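Usard Manipulation Suite / Documentation / Simulation and Planning

Print this page | E-mail this page

Section 7. Setting Up the Wrist View and Grasp Planner in Simulation

This section explains how to connect the simulated wrist camera to the Usard grasp planner, how to check the rendered view, and how to run a first planning request. It applies to installations that use the Kabbaj scene loader. Sites that still use the older Cultilby loader should complete Section 6 first.

The operator must have write access to the project folder. A project lead must approve any change to the shared robot model before it is saved.

7.1 Loading the scene

1. Close all open planner sessions. A session left open will keep its lock on the scene file.

2. Open the Kabbaj loader and select the tabletop scene assigned to your project.

3. Confirm that the gripper model listed in the loader is the same as the model listed in the planner. The two names must match exactly, including capital letters.

4. Set the physics step to 300 updates per second. Leave the camera rate at its default value.

5. Select Load and wait for the status line to read Ready.

Note: Shadows are turned on by default. They may be turned off to shorten loading time, but results recorded without shadows must not be mixed with results recorded with them.

7.2 Checking the wrist view

The wrist view is the picture the perception module receives. It must be checked each time a scene is loaded, before any planning request is sent. The fingers should be open for this check, and both should appear in the view with the tabletop behind them.
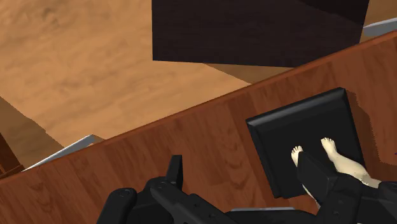 Reading time: 4 minutes

In a view of this kind, the right finger covers part of the figurine and part of the black base on which its legs are seen. The perception module treats hidden surfaces as unknown. It does not treat them as free space, and the planner will refuse any path that passes through them. The open stretch of tabletop between the left finger and the base may be used as a test area for the first request.

6. Open the Overlay menu and turn on Robot Mask. The mask should cover the fingers and linkages and should stop at their edges.

7. If the mask is shifted to one side, open Camera Offset and enter the values supplied with the robot model. Do not adjust the mask by hand.

8. Turn on Object Outline. Where an object is partly hidden, the outline will be drawn only along the part that can be seen.

9. Save the view settings under the project name.

Caution: Do not lower the mask margin to recover more of a hidden object. A margin that is too small allows finger pixels to be labeled as part of the object, and the planner may then place a grasp point on the gripper itself.

7.3 Sending the first planning request

10. In the planner window, choose Approach Only. The fingers will not close in this mode.

11. Mark a target point on clear tabletop. Keep the target away from any region shown as unknown.

12. Set the approach angle to 90 degrees from the table surface and the time limit to 44 seconds.

13. Select Plan. Review the proposed path in the side view before selecting Run.

If the planner returns Target Hidden, move the wrist to a second viewpoint and select Merge Views. The new view will be added to the stored map, and surfaces seen in either view will be marked as known. If it returns No Path, check the scene for objects placed beyond the reach of the arm.

Caution: A path approved in simulation is not approved for hardware. Transfer to a physical arm requires the procedure in Section 11 and the signature of the site safety lead.

7.4 Records

Each planning request creates a log entry containing the scene name, the view settings, and the planner result. Entries must be kept in the project folder and must not be renamed. Where a request fails, the operator should add a short comment stating which message was shown and which step was being carried out.

Questions about the scene loader should be sent to Ghizlane Cherkaoui. Questions about the planner should be sent to Babatunde Bassey at the Dredmont office. Requests for changes to this section are reviewed by Leilani Yazzie.

Section last revised Apr 5, 2023.

Filed under: Manuals, Robot Software, Grasp Planning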